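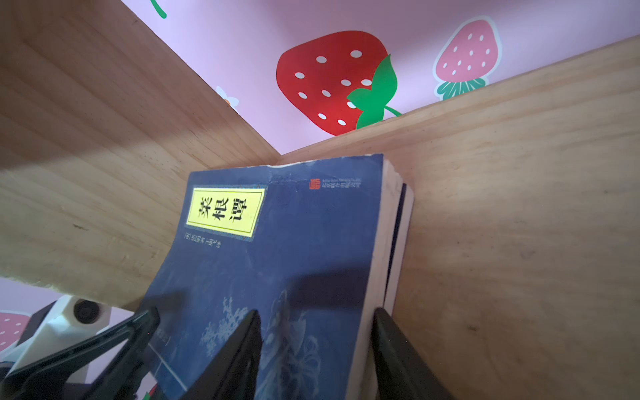
4.2 What sellers did after the first price cut

So this is the part of the study I was most curious about going in. I had 1205 listings from Vakness, all pulled from the Idolari archive, and I wanted to know what people do once they've already dropped the asking price and the house still hasn't sold. Do they cut again? Do they sit tight? Do they take the place off the market and pretend it never happened (I have done this myself, with a duplex, and I don't recommend it)?

I should say a word on how I counted a cut. If the price changed by less than one percent I left it out, as a lot of those were plainly typos being fixed. A seller who moved the price down and then back up inside a week was also left out. That second rule bothered me for a while, and Clyde Quintanilla, who read an early draft, thought I was being too strict. I reran everything with those homes put back in and the pattern held, so I kept the rule.

Most sellers who cut once cut again. The second cut tended to be smaller than the first, and it came sooner! I had guessed the opposite. My thinking was that people would start with a timid little trim and then get desperate, but the first move was usually the big one, and what followed looked more like nibbling.
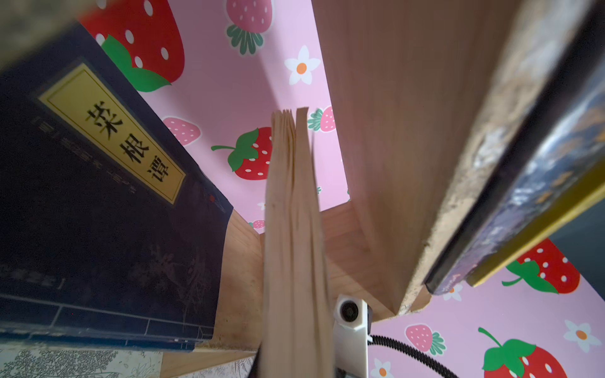 Then there are the withdrawn homes, 129 of them in all. I went back and forth on whether to treat these as failed sales. Some came back on the market later with a different agent, often Flanov, and a few of those sold at close to the original asking price. Others just vanished from the archive. I ended up keeping them as their own group, which makes the tables longer but saves me from guessing what the owners were up to.

The Gallagher neighborhood needs its own paragraph. Homes there sat for a long time, in several cases over 200 days, and yet the owners hardly touched their prices. I phoned 11 of them to ask why. The answer I kept hearing was that they didn't need to move. They had listed to see what would happen, and if the right buyer came along, great, and if not they'd stay put and redo the kitchen. I had nothing in my model for that kind of seller, and I'm still not sure how you would spot one from the listing alone. Time on the market usually gets read as a sign of trouble, and in Gallagher it looks more like patience, or maybe plain stubbornness.

One more wrinkle is the season. Cuts bunched up in August, right before school starts, and I can't cleanly separate that from the slower showings everybody complains about in the heat. I tried a month-by-month version of the model and the estimates got so jumpy I dropped it.

Figure 3. Yellow paperback with a worn cover, in front of strawberry-patterned wallpaper.

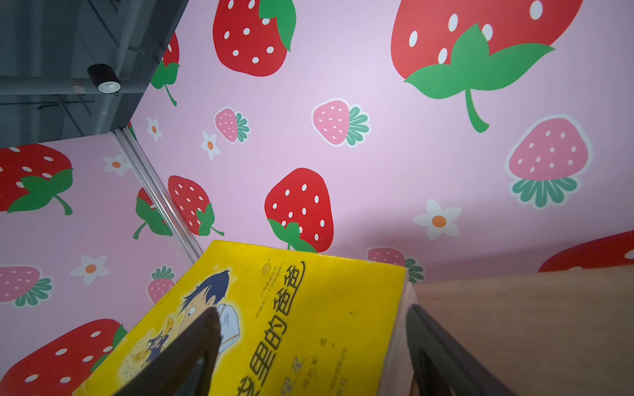

4.3 Agents and the timing of the second cut

My next question was whether the agent made any difference. I sorted the listings by office and started with Flanov, mostly for the dull reason that their records were the tidiest.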